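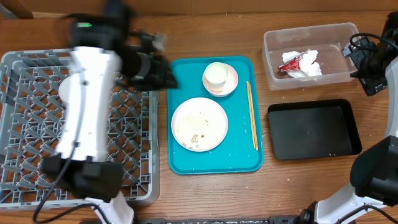 Folie 4: Tisch abräumen, Stand August 29, 2025

Aufgabe: Geschirr ins Spülgestell, Abfall in den Behälter, Stäbchen getrennt ablegen. Zwei Arme, gemeinsame Steuerung.

Testreihe Trercombe: 400 Durchläufe, 300 ohne Eingriff beendet. Häufigster Abbruch: Tasse kippt beim Anheben. Danach Stäbchen, Greifpunkt zu flach.

Reiskörner nicht gewertet. Wischen fehlt im Ablauf.

Haushaltstauglich? Nein. Kantine mit festem Tablettmaß: bedingt.

Überleitung zu Gilles Gautier, Taktzeiten.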